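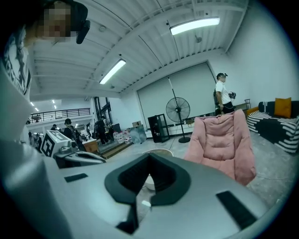 Notes from the first month of hand-held gripper collection at Nesisside. Posting these mostly for people setting up something similar. 1/9

Current count is 330 accepted demonstrations. A demonstration is accepted if the start pose, the grasp and the release are all inside the clip and the pose track has no gaps. The second condition rejects more clips than the first. 2/9

Pose tracking was weak in large rooms with plain white walls. Few features, long distances, a shiny floor. We now record a slow mapping pass before each session and localize every clip against it. If furniture moves, we map again. 3/9

Tímea Hajdu wrote the check that compares the two grippers' tracks in the same map. If their relative distance jumps between consecutive samples, the clip goes to a review queue. No automatic deletion. We lost good data that way in May. 4/9

Gripper width is logged separately from pose. The two streams had a clock offset that drifted over a session. Fix: close the fingers fully 2 times at the start of every clip and align on that. Cheap, and it also shows up in the video, so a human can verify it. 5/9

Operator speed matters more than I expected. People who have done the task 70 times get fast, and fast clips have motion blur at exactly the moment of contact. Balakrishnan Shetty now runs a speed histogram per operator at lunch. No target number is given to operators, they just see their own curve. 6/9

On variety: one person repeating one task in one spot gives a policy that works in that spot. We rotate the operator, the start position and the object set between blocks. Lighting we mostly leave alone, apart from an evening block with half the ceiling lights off. 7/9

Failed grasps are kept if the operator recovers within the same clip. They get a separate label, "retry." Emese Szénási wants them in the main training set, I want them held out until we have a baseline without them. For now they are held out. 8/9

Next: retrain on the accepted set with Rimimby, same hyperparameters as the last run, then compare on the shelf task only. Width alignment code will be cleaned up and posted once Edit Hegyi has reviewed it. Questions about the mapping pass go in the replies. 9/9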